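Why do bottles have ridges? And other questions about things on a table

Look at the table nearest to you. There is probably something plastic on it. Plastic things are so common that we stop noticing them, but each one has a shape that somebody had to work out.

Start with a water bottle. The sides of a thin plastic bottle are weak. If you press a flat sheet of thin plastic, it bends straight away. If the sheet has folds or ridges in it, it is much harder to bend. You can try this with paper. Lay a flat sheet across two books and put a coin in the middle. Then fold the sheet into a fan, lay it across the books again and put the coin back.
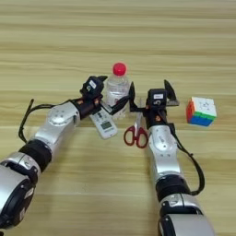

A water bottle with ridged sides and a red screw cap. The remote control is the white thing in front.

The ridges do another job too. They give your fingers something to hold.

Now think about the cap. Inside it is a raised line that winds round like a slide in a playground. This is called a thread. The neck of the bottle has a thread as well. When you turn the cap, one thread slides along the other and pulls the cap down tight. Turn it the other way and it comes up again.

Why can you see the water? Light passes through clear plastic, and it passes through water too. Some of the light bounces off the surface instead, and that makes the shiny patches. 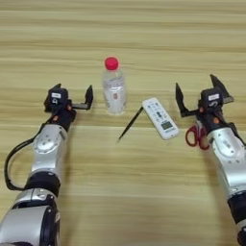 The clear bottle standing upright on the wood. Look for the bands in the tabletop.

The table has a story of its own. The lines you see in wood are called grain. A tree grows a new layer under its bark each year. Wood that grows in spring is usually paler, and wood that grows later in summer is usually darker. When a trunk is sawn along its length, the layers show up as long stripes.

A remote control works by sending out a kind of light called infrared. Our eyes cannot see it, but the television can. Each button makes its own pattern of flashes.

Things to try

Fill a bottle halfway and tip it 90 degrees, with the cap on. What does the top of the water do?

Find a wooden door or shelf and follow one line of grain with your finger for 30 centimetres.

Words to know

Thread: the winding line on a screw or a cap.
Grain: the pattern of lines in wood.
Infrared: light that people cannot see.

Written by Lovisa Granström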